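Simulated kitchens used to train robot arms are usually too tidy, according to a group at Trastano that has spent the past year making them messier. Its method, called Surka, fills a virtual counter with ordinary utensils and then adds things that have no business in a kitchen, at sizes no kitchen would see.

"If the arm only ever meets forks and bottles, it learns that everything is a fork or a bottle," said Yaneth Castaño, who leads the work.
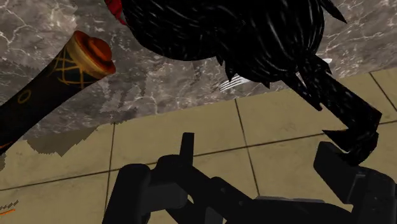

Each training run draws its objects from a library of 800 models. The group compared two versions of the same control policy, one trained on plain counters and one on Surka counters. Both were then given 30 new layouts they had not met before. The plain version finished 6 of them without a collision. The Surka version finished 39 percent more steps per run before its first contact with the wrong object, and its grasps failed less often when an item was partly covered.

Cristian Condori, who wrote the layout generator, said camera views from close to the gripper gave the most trouble, as a large object can hide most of the counter.
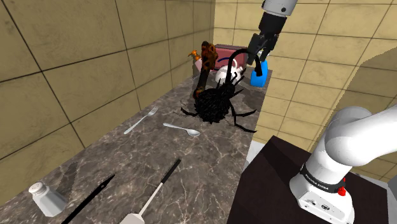
*A simulated Surka layout with a large spider-like figure among utensils, bottles and a white pot or kettle.*

Tests on a physical arm are planned for September. The layout generator will be released first, Condori said, and the object library later.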